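The Murach Correction

The tide gauge at Damley was installed in a concrete well on the harbor wall, 7 meters from the slipway, and it had been wrong for as long as there were records of it. Prapai Inthanon was sent to find out by how much.

The assignment sheet allowed one week. It listed the benchmark numbers, the contact for the harbor office and the make of the gauge, a Tkachuk float recorder with a paper drum. It did not list the error. The error was mentioned in a separate letter, in which the survey office at Ikbridge noted that sea level at Damley, as recorded, was falling. Sea level at the stations to the north and south was rising. The office did not regard this as physically reasonable and asked for an explanation in writing.

She arrived in December, in the late afternoon, with the level in one case and the staff in another. The harbor office was locked. A card in the window gave a telephone number, and the man who answered it told her the key was under the fish scale.

"Which fish scale?"

"For weighing them," he said.

She opened the office and read the log until it was too dark to see the page, and then found the light switch and continued.

The log went back to the construction of the wall. Each entry gave the date, the time by the harbor clock, the reading on the staff outside the well, the reading on the drum inside it, and the initials of the observer. For the first part of the record the two readings agreed within the width of a pen line. After that a third column appeared, ruled in by hand and headed M. The values in it were small and always positive. The drum reading was equal to the staff reading less the value in column M, and the value in column M grew.

There was no note explaining it. The initials beside the first entry in the new column were O.M.

In the morning she set up the level on the wall and ran a line from the bolt in the church step to the brass mark on the gauge housing. The wind was from the southwest and the staff would not stay plumb without a second person, so she paid a boy from the chandlery to hold it. He held it well. He asked what it was for.

"To find out whether the wall is sinking."

"It is," he said. "My grandmother says so. The doors stick on that side."

She closed the line back to the church and got a misclosure of 2 millimeters, which was acceptable. The brass mark was where the original survey had put it. The wall was not sinking. She wrote this down and did not tell the boy, who had gone back to work.

On the second day she opened the well. The float was copper, with one shallow dent. The wire was newer than the float. The pulley turned freely. She cleaned the inlet, which was partly closed with mussels, and timed the lag between the water outside and the water inside before and after. It had been long and was now short. A slow inlet would reduce the range of the tide on the drum, taking a little off the high waters and adding a little to the low ones. It would not change the mean. She wrote this down as well.

The remaining component was the observer.

Oleta Murach lived above the old customs shed and had read the gauge until her knees would no longer take the ladder. She was not surprised to be visited. She had the kettle on and a second chair already pulled out from the table.

"You'll have found my column," she said.

"I found it. I don't know what it is."

"It's the correction."

"For what?"

Mrs. Murach considered the question as though it had been put in an unfamiliar unit. She explained that her father had kept the log before her and that he had been exact. In his last winter he could not see the staff clearly, and he had read it high, a little at first and then more. She had noticed. She stood behind him every morning and read it herself over his shoulder, and she did not say anything. When he had gone to bed she ruled the column and entered the difference, and then she went down with a torch and reset the pen on the drum to agree with the true level.

"So the drum was right," Prapai said. "And the staff column was his."

"The drum was right then."

"And after he died?"

The kettle boiled. Mrs. Murach got up and dealt with it.

"After he died I went on reading it the way he did," she said. "I thought I'd stop at the end of the month. But there would have been a step in it. He hated a step in a record. He used to say a step meant somebody had been careless."

"The column kept growing."

"His eyes were getting worse. They would have gone on getting worse."

Prapai drank her tea. She had brought a notebook but had not opened it. She worked out on the oilcloth, with one finger, what this would imply. If the staff column carried the false readings and the drum carried the true ones, then the drum series should rise with the neighboring stations, and the office would have had no cause to write. The office had used the drum, and the drum was falling.

"You reset the pen each time," she said. "By the value in the column."

"Every night."

"From where it was, or from where it should have been?"

Mrs. Murach put her cup down.

It took most of the afternoon to establish. The pen had been set back the first night by the first difference. The second night it had been set back by the second difference, from its new position, when it was already in agreement and did not need to be moved. By the end of the first winter the drum was no longer true. At the end of each sheet she had compared it with her column, found that it did not fit, and altered the sheet until it did. There were 190 such sheets. The originals were in a trunk under the bed, because she had only ever sent Ikbridge the copies.

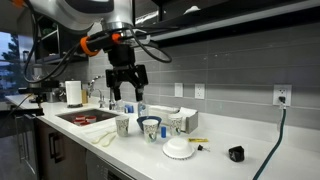

They carried the trunk to the table between them. The sheets were flat and in order, tied with net twine. On each one the pen trace ran in blue, untouched, and in the margin there was a second set of figures in pencil, very small.

"What are these?"

"Those are what it was," said Mrs. Murach. "By the staff. With my own eyes. I had to put it somewhere."

Prapai read down the first margin and then the second. The figures were given to the half centimeter. Where ice or weed had made the staff difficult to read, there was a query mark, and where there had been no reading there was a dash. She took out the neighboring stations' annual means and laid the list beside the pencil. The agreement was good from the first year. It continued to be good.

She stayed three days longer than the assignment sheet allowed. There were 3,000 pencil values in the period the office had asked about, and she copied them by hand at the table above the customs shed while Mrs. Murach read them aloud. Mrs. Murach read in a flat voice with the decimal point always spoken. Twice she stopped. The first time it was to say that a certain figure was wrong, that she had been ill that day and had guessed, and that it should be struck out. The second time she did not give a reason, and after a minute she went on from the same line.

The report was four pages. The section on the wall stated that no settlement had been detected. The section on the well described the mussels. Under Observer Practice, Prapai wrote that an adjustment of local origin had been applied to the drum record over an extended period, that it was fully documented, and that it could be removed without loss. She recommended that the pencil series be adopted as the primary record for the station.

The office accepted this and asked, for completeness, that the adjustment be given a name and a physical cause.

She left the form on her desk at Ikbridge for some time. Under Name she entered "Murach correction." The form offered four causes: instrument, datum, inlet and other. She marked the last. It provided a line for details, with room for perhaps six words, and she wrote "Change of observer, not applied at once."

The revised series was published with the others. The mean sea level at Damley rises at the same rate as the stations to either side, and there is no step in it. When Prapai was next on that part of the coast she ran the line from the church again, though it was not due. It closed. The boy from the chandlery was taller and held the staff without being asked, and up above the customs shed someone had moved a chair to the window that faced the gauge.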